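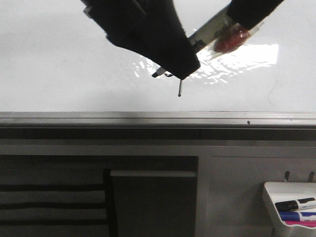 I've been putting off writing about the whiteboard for most of November, mainly because I thought I'd have it figured out by now and could give you a nice tidy report. I don't, so you're getting the untidy one.

Some of you will remember the old corkboard, the one that shed little crumbs all over the floor every time somebody pulled out a pin. It came down in the summer, and for a while we ran the whole household off the backs of envelopes, which worked about as well as you'd guess (we missed a dentist appointment and bought mustard three times). My sister-in-law Monique Marty finally said she had a whiteboard in her garage from when she used to tutor, and did I want it before it went to the thrift store. I did! It's a glossy one with an aluminum rail along the bottom, the kind with ridges running the whole length, and I'm here to tell you that those ridges are where eraser dust goes to live. A dry toothbrush gets it out. I tried a damp cloth first and made a sort of gray paste, so please learn from me.

The board itself was in good shape apart from some faint smudges and a few pale streaks over toward the right side. Monique thinks that's where she kept the weekly spelling words, and that they sat there for months at a time. I've gone over it with rubbing alcohol, then with plain dish soap and water, and then with a spray called Vekusum that my neighbor swears by. The alcohol did the most. The spray smelled lovely and didn't do a whole lot else. The streaks are very light now and I only see them when I go looking, which of course I do every single morning with my coffee.

What I do mind is the glare. I never thought about light at all when we picked the spot. A glossy board catches everything, and when it's bright you get these blotchy white patches rippling across it, right where I'd planned to put the grocery list. The left part is much better, nice and even, so the list is going over there and the right side can have the things we don't need to read in a hurry, like the furnace filter size. I asked at Rarberg whether they sold a matte film you could stick over the top. They do, but you're supposed to smooth it on in one go, and I know my own limits with sticky plastic.

Now, markers. I had 9 of them in the drawer and tested every one on scrap paper before I'd let it near the board, and a good half went straight in the trash. The ones I like have a white barrel, so they're easy to find in the junk drawer, with a bit of color up near the end so you can tell which is which. I've started storing them lying flat, after years of standing them in a mug with the tips up and wondering why they wrote so faintly.

My husband wants a grid drawn on it in permanent tape, with a column for each of us. I want to leave it blank for a while and see what we end up writing there by ourselves. We've agreed to talk about it after the holidays. In the meantime, if anyone has gotten old ghost marks completely off a board like this one, please leave me a comment, even if it's something strange. I've already heard about toothpaste and I'm a little scared of it.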